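Does anyone know which episode Escobar leaves the bakery in?

Posted by keswoodfan24 on Sun 15 August

Okay, so I started watching Keswood with my sister back in June and I am completely hooked, but we skipped a bunch because she'd seen it before and kept saying "this part drags." Now Escobar is just gone from the bakery and living out at Priswood, and everyone acts like I should know why. I tried the recap page and it jumps right over it. Was there a big fight? Please don't spoil anything past episode 159, that's where I am now! 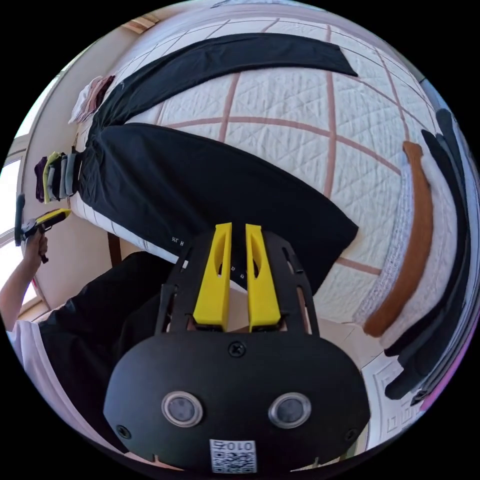
Black garment laid out on the white quilt

Also, is the wedding dream thing worth going back for, or can I skip it?

lemonporch

It's episode 100, the one with the power outage. The fight is over the lease, and it starts really small, just the two of them bickering over who forgot to pay the supplier, and then wham, ten minutes of yelling by flashlight. Best acting the show has ever done, if you ask me. 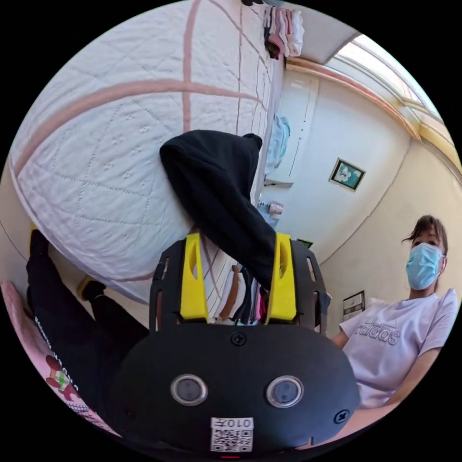
You'll want the episode right before it too, or the line about the keys won't make any sense. After that there are 3 episodes where Escobar barely shows up (I hated those), and then you get the move to Priswood, which is mostly boxes and sad piano music. I'd still watch it. The wedding dream you can skip, it's filler and the hats are awful.

soapdish_24

Pretty sure it was a season finale?? I stopped watching when they recast the sister so don't quote me.

tuesdaymatinee

lemonporch has it right, it's 100, and it wasn't a finale. I rewatched it last month. I disagree on the wedding dream though! There's a bit near the end where Escobar's aunt mentions the Ulalell money, and that comes back later in a way I won't get into.

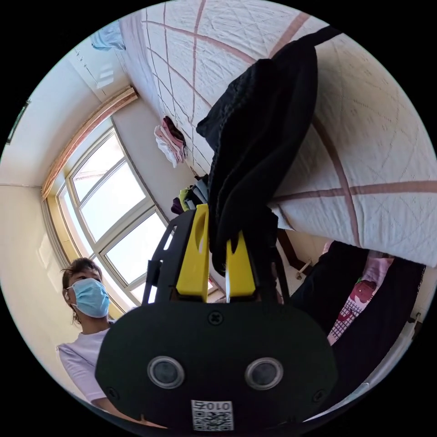 So if you only have time for a little of it, start after the second ad break and go to the end. And turn on the captions, the sound mix on those older ones is terrible and the aunt mumbles everything.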